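06/04/2019

Table clearing, sim side, second go at the pick order.

Started late, the Nundach licence had lapsed again and Renato Mangubat had to ring them. Running by ten thirty. Same planner as the February batch, new grasp scorer from Loubna Saber's branch, gripper model unchanged. I've left the friction values alone so that we only move one thing at a time.

What I'm after is still the question Kieran Mulcahy put up on the whiteboard: can you tell the thing "clear the table" and walk away. Not a sorted bin of blocks, a table like the one at home, with a drink on it and something that breaks and something with a plant in it. My answer before today was no. After today it's still no, but I have a better idea of which parts are no.

Did 200 layouts overnight with random poses, then went through the bad ones by hand this morning with a coffee. Counted a run as good only if every object ended up in its zone and upright where upright matters. 81 good. The February figure was lower but it was scored by the old script, which let tipped cups through, so I wouldn't compare them. Bouchra Kabbaj has the old logs if anyone wants to rescore.
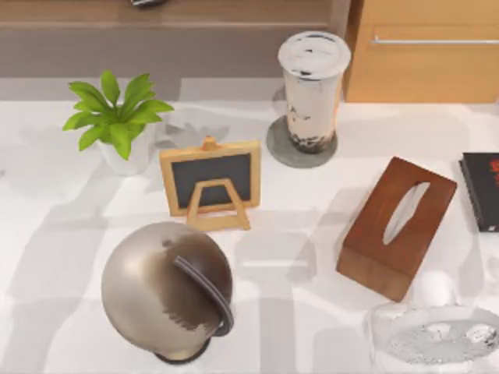

The pick order is where most of the time goes. The scorer ranks everything on the table by how sure it is of the grasp and takes the surest first, and that sounds sensible until you think about what a person does. A person moves the drink first. With the bubble tea sitting up on its coaster I'd have that off the table before I touched anything else, and I'd keep it level, and I wouldn't think about either. The planner has no idea the cup is full of anything. To it the cup is a tall thing with a dome on top. Same story with the plant, where it wants to close on the leaves because they're the widest part from above and the white pot is half hidden under them. I've asked for a "grasp low" flag on those two. It's a hack. Kieran will say it's a hack.

The glass dish is the other one. Wavy rim, clear all the way through, and the depth channel gives us rubbish on it as expected. In sim I can cheat and hand over the true mesh, and I did that for one block of runs just to see. It picks it fine. So the arm isn't the trouble there, the seeing is. Loubna El Sherbiny says the Navarro cell on her floor has the same problem with clear blister packs and they got round it by changing the packs. Can't really do that with somebody's kitchen.

Tissue box: good, boring, leave it. It did once try to go in through the slot. Worth a look, since the slot is being read as a handle and a mug handle would look much the same to the scorer.

Book: flat books are still poor. Needs a slide to the edge of the table and then a pinch, and we don't have a slide. The Zimport gripper has thin enough fingers on paper. I'd like to try one before we write another primitive.

Little chalkboard easel: folds or tips depending on where it gets grabbed. In sim it's one rigid body so it only tips. On a real one I'd expect the back leg to swing, so our number for it is flattering.

Timing. Mean for a good run was well over what I'd take to do it with one hand while on the phone. Some of that is planner replans, which we can trim. Kieran's view is that nobody minds slow if they're out of the room. Fair enough for a table. The Stinetex people on the shop floor would mind, and they're paying for half of this.

To do:
Grasp low flag, cup and plant only.
Tilt limit on anything tagged as open or liquid. 3 degrees to start and see what it breaks.
Rerun with the order forced, drink first, and compare.
Ask Renato about the Zimport loan.
Bigger batch, 1,000 layouts, once the cluster is free. Don't start it before the tilt limit is in.

Disk on the sim box is nearly full again. Moved the old renders off.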